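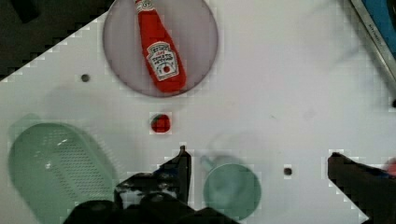

Proltdale Shared Kitchen — progress report no. 2

To: Momow Fund, small grants desk
Date: Tue 24 April
Period covered: February to now

Short one this time, sorry, we are in the middle of the shelving. Figures first, then where each piece of work stands, then two things we need from you.

Money

Grant received 3365. Spent to date 2000. Committed but not invoiced 812 (the Tkachenko order, see below). Leaves 553 in hand, which we would like to keep back for table refits until the end of the grant. Receipts scanned and in the shared folder, apart from one for the drain parts that I have as a paper copy. Will scan it this week.

Tables

White tops are in and being used daily. Much better than the old brown ones — you can see a spill right away and people wipe up without being asked. The tops have small holes in them here and there and crumbs get in. We tried a toothpick, slow. Now it is a stiff brush at the end of each session and that seems to do it. Plugs would be neater. Brindon have quoted for plugs but the quote covers a full set of tables and we only want the ones nearest the stove done, so have gone back to them.

One table still rocks. Feet adjusted twice. Will try swapping it to the window side where the floor is flatter.

Plates and tableware

Moved over to the big round see-through plates for the practice tables. Reason was weight, mostly, the stoneware was too heavy for some of the older members to carry across the room. They stack well. They do show scratches more than I hoped, so the green scourers have been taken off the sinks and it's sponges only. Bowls not bought yet. Side plates not bought yet either, waiting on shelf depth.

Table-setting and clearing sessions

This is the part you asked about in your last letter. Running twice a week since February. Each session is laying a table, plating a simple meal, clearing it, and putting everything back where it lives. We start with only a few things out — a plate, a sauce bottle, a tomato — and build up from there. Starting small has helped a lot. In the first weeks we put everything out at once and people froze.

Clearing is still the weak spot. Bottles get left lying on plates and then the whole lot is carried off together. Heinz ketchup is the usual one as it is what we keep in. We now teach "bottles first, then food, then plates" and have that on a card by the sink. Some members have it down already, others need the card every time, which is fine.

Loose items are the other problem. Anything small and round goes for a wander on a flat top. Next order will include a few shallow trays with a lip. Not costed yet but small money.

Storage

Tkachenko shelving: order placed, delivery slipped once, new slot confirmed by email. Uprights are on the wall. Until the shelves come, sauces and dry goods are in crates under the counter, and the crates are labeled. Not pretty. Works ok.

The shelves are 300 mm deep. I had asked for deeper and was told that is the standard size and anything else is a special order with a longer wait. We took the standard. The big plates will have to go in the lower cupboard as a result, and the shelves will take bottles, jars and the small stuff. Labels for the shelf edges are printed and laminated already, large type, with a picture of the item on each.

Cleaning and checks

Fridge log is kept up, a gap of one day in February when the sheet ran out. New sheets printed. Sauce bottles get an opened-on sticker on the base now and are thrown out by the sticker. Caps rinsed at end of day, this was being missed and they were getting crusty.

Not done

Bowls and side plates. Hole plugs. Second hand-wash basin — the plumber's price came in over what we had set aside, so that is parked and I would rather talk to you before doing anything. The recipe cards are half written, breakfast ones finshed, lunch ones still in note form.

What we need from you

1. OK to move what is left in the basin line over to storage and trays. The basin would then be a separate ask next round.
2. A yes or no on the reporting template. I have used the old headings here. If the new one is required tell me and I will redo this in it, no problem.

Next up

Shelves in and loaded. Labels on. Trays ordered. Lunch cards typed up and tried out with one group before we print the full set. Rocking table sorted or replaced. If someone from Momow wants to visit, please pick a session day, mornings are best, and let us know beforehand so we can lay an extra place.

Kitchen coordinator, Proltdale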